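Group 3 report, snacking and weight. Horațiu Sârbu, Hanna Krawczyk, Karim Ouali

What we wanted to know: does writing down your snacks make you eat less of them, even if nobody tells you to cut back. Four weeks, September start. Sixteen students from the Ustholm dorms, split in two halves. One half kept a paper log, the other used the Sendura app. No diet plan for anyone.

Week one was just baseline. Everybody ate normal and weighed in before breakfast on the same scale. Average intake came to 2,648 calories a day, higher than we guessed. Snacks after dinner were the big part of it.
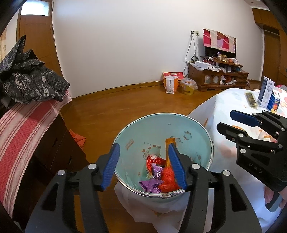
Week two the logging started. Paper group filled in more days than the app group, which we did not expect. App people said the reminders got annoying and they swiped them away. Two dropped out (exams), so the totals after this are for fourteen.

Results, short version. Evening snacking went down by 300 calories a day in the paper group. App group down 100, probably just noise. Weight hardly moved in either one, four weeks is to short. Step counts stayed near the 4,000 goal the whole time so we dont think exercise explains it.
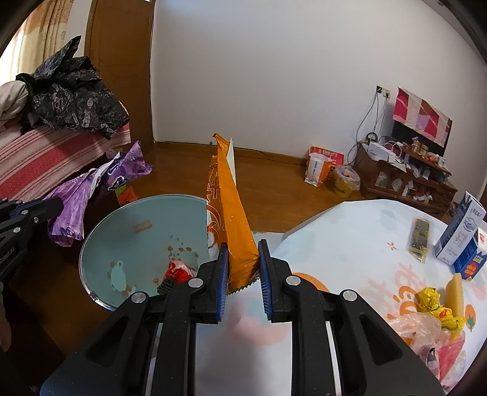 Fig. 2. Orange snack bag next to the light-blue basin.

Problems: self reporting, obviously. People forget, or round down. Small sample. Karim's spreadsheet had one week pasted twice, fixed now, numbers above are the corrected ones. Also we never asked about sleep and should of.

If we did it again: eight weeks, paper only, and a sleep question. Maybe a third group that logs nothing at all. Ms. Harawira suggested that at the start and we skipped it, no time.

Still missing: the reference list, Hanna has it.

Contact: Coralie Harawira, course office, Ustholm | © 2026 Group 3 | Back to top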